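Closar Project – Workshop Notebook
Posted Tuesday, by the Tarkham bench
Filed under: Manipulation / Teaching by Hand
Reading time: 2 min

The purpose of this session was to record hand-guided demonstrations of garment flattening and folding for the Liao arm. The operator holds the gripper tool directly and performs the task at a natural pace. The recorded motion is then used for training.

The session began at 9:20. The target for the day was 127 demonstrations on gray cloth, of which 92 were accepted after review. Rejected runs were mostly those in which the operator closed the fingers before the approach had settled. Operators are asked to pause for 3 seconds above the cloth before the first grasp – this was not done consistently in the early runs.

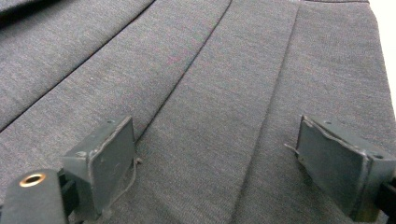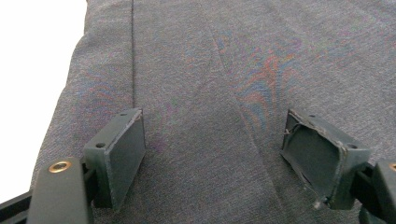 Gray cloth, fingers open, nothing gripped.

The rims of the finger pads are scuffed, and the facing on the right pad has begun to peel. Replacement pads have been requested from Londisex. Until they arrive, the present set remains in service, and pad condition is to be entered in the log at the start of each block.

Dark cloth continues to give weak tracking when it fills most of the view. A strip of the white surface should be kept visible where possible.

Next block: the same task by remote control, 20 runs per operator, with the same review sheet. Results to be entered under Closar, second series.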